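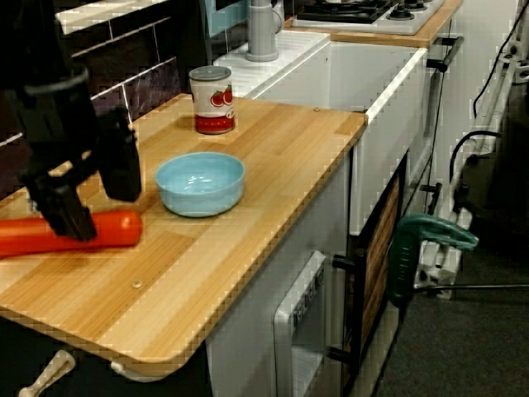 Irdale Solid Wood Worktop

Product group: kitchen and utility worktops
Made by: Ollura
Price band: C (see trade list)

The Irdale is a full-stave worktop in pale European ash, supplied unfinished or pre-oiled. Staves run the whole length of the board with no finger joints on the upper face. Boards are cut to order at our Fivel works and sent out flat, wrapped and edge-protected.

Specification

Species: European ash, kiln dried
Stave width: 45 mm
Moisture content when packed: 9 per cent
Glue: water-resistant, suitable for kitchens
Front edge: 3 mm round as standard; square or bevelled to order
Underside: sealed with one coat of clear oil on all boards, finished or not
Upper face: sanded, two coats of hard wax oil if ordered pre-oiled

Lengths and cutting

Boards are cut to the nearest millimetre. Please give finished sizes, including any overhang at the front. A standard base unit needs an overhang of 20 to 30 mm. Sink and hob cut-outs can be made at the works if a template or the maker's drawing is sent with the order. We do not cut from photographs or from sizes read over the telephone.

Drainage grooves are available on either side of an undermounted sink. They are cut with a slight fall towards the bowl and add about 68 pounds per set before VAT.

Storage before fitting

Keep the board flat in its wrapping, in the room where it will be fitted, for at least two days. Support it on four or more battens. Do not stand it against a wall or leave it in a garage. New plaster must be fully dry before the board is brought in.

Fixing

Fix through slotted brackets only. The board will move across its width with the seasons, and screws driven straight through a cabinet rail will cause it to split. Leave a 4 mm gap at any wall and cover it with an upstand or a flexible sealant. Fit the moisture barrier supplied above dishwashers and washing machines. It has a foil side, which faces down.

Joints between two boards should be butt joints with at least three connecting bolts. Mitred corners are not advised in solid wood and are not covered by the guarantee.

Finishing and care

Unfinished boards need four thin coats of oil on the upper face and all edges, including the inside of every cut-out. Allow each coat to dry overnight. End grain takes up more oil than the face and may need a fifth coat.

Wipe up standing water. Use a trivet under hot pans - the oil will mark well before the timber does. Light scratches can be sanded with 180 grit, working along the grain, and re-oiled locally. Re-oil the whole surface when water no longer beads on it. In a busy kitchen that may be twice a year at first, then yearly.

Colour

Ash darkens slightly and turns warmer in daylight. Items left in one place for the first few weeks will leave a paler patch, which fades once they are moved. Brown heartwood streaks are allowed in the standard grade. For a board without them, order select grade.

Ordering

Standard grade, order code 1084. Add S for select grade and P for pre-oiled. Samples are sent free, one per address. Trade enquiries to Rasha Saab; templates and drawings to Samran Meesuk at the Fivel works.

Specification revised July 2022. Earlier boards had a 2 mm front edge.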